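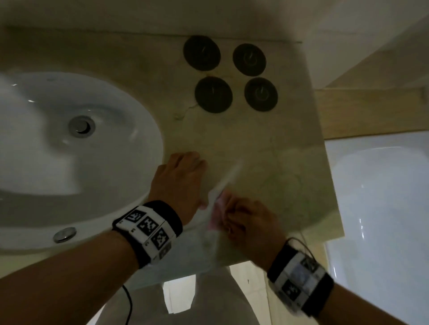 Maricica Avram wrote in after last month's newsletter to say that picking an all-time eleven is easy enough until you reach the left side of midfield, and that she had changed hers four times before giving up and going to bed. She also wanted to know why we had asked only for the best players, when everybody's fondest memories are of the daft ones.

Well, Maricica, you have a point, and it set a few of us talking for most of an evening. So for September we are doing something a little different. Instead of the best eleven, we would like the one player you most enjoyed sharing a pitch with, at any level and in any decade, whether it was for Prilunmont or for some works side that folded before the rest of us were born. One name, please, and a few lines to go with it.

I'll start, as it seems only fair. Mine is Sunil Jayawardena, who played on the right for us for 9 seasons and who I don't think ever once tracked back without being shouted at. He had the loveliest first touch I have seen on a bad pitch. You could hit a goal kick at him with the wind behind it and he would bring it down as if he were taking a hat off a shelf. In the cup tie at Lavar, when we were three down at the break and most of us were thinking about the coach home, he set up one and scored two, and we got a replay out of it (which we lost, but we needn't go into that).

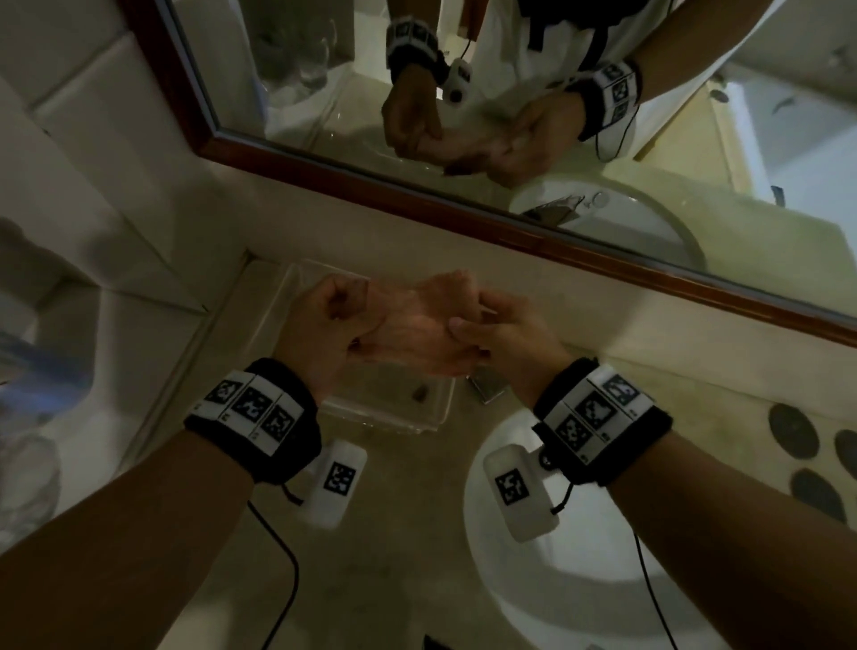
What I liked best about playing with Sunil, though, was that he talked all the way through. He would tell you that you had time, or that you hadn't, or that your full back was blowing and you should run at him again. I was never a quick player and I must have gained a couple of yards just from listening. Some of the younger lads go a whole half without a word to each other, and I do think it costs them – Pichon pulled us apart last season with two simple balls down the side that one good shout would have stopped.

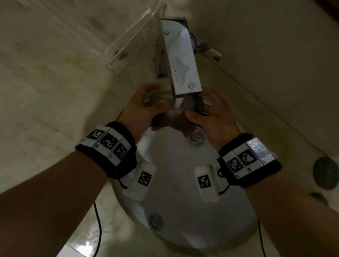

The first team have made a decent start, I'm pleased to say. Six points from the opening three matches is better than we managed last year, and the draw at Kama in the cup is one we needn't be frightened of. The back four looks settled at last and there is proper competition for places up front. The pitch is very soft at the near end already, so everybody is coming off filthy, and there's nothing for it afterwards but to stand as in the photo, both hands under the tap, and think about the chance you missed. I did a good deal of that in my day. If the rain keeps up we may have to move the under-elevens to the top field, and parents will hear from their team manager by the evening before if so.

Training stays as it was, with a half past six start for the juniors and the seniors on straight after. Please do bring a dark top and a light one, as we are forever short of bibs. Shin pads too, even for the small-sided games!

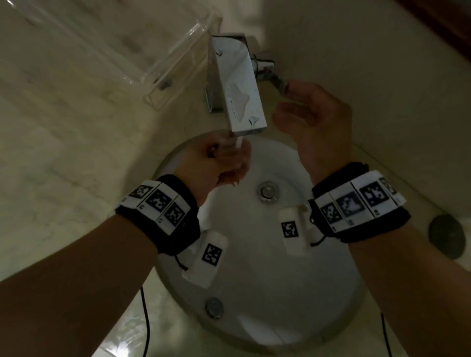 Back to your letters, then. You can hand them in at the clubhouse or give them to me on the touchline, and I don't mind at all if they're on the back of a teamsheet. Old photographs are welcome and will be returned, so do put your name on the back in pencil. I would particularly like to hear from anyone who played in the side that went up the year of the long winter, because we have the results for that season but hardly any of the line-ups, and there is an argument still running over who was in goal at Lavar.

Maricica, we are expecting yours first. You may have a left-sided midfielder if you like.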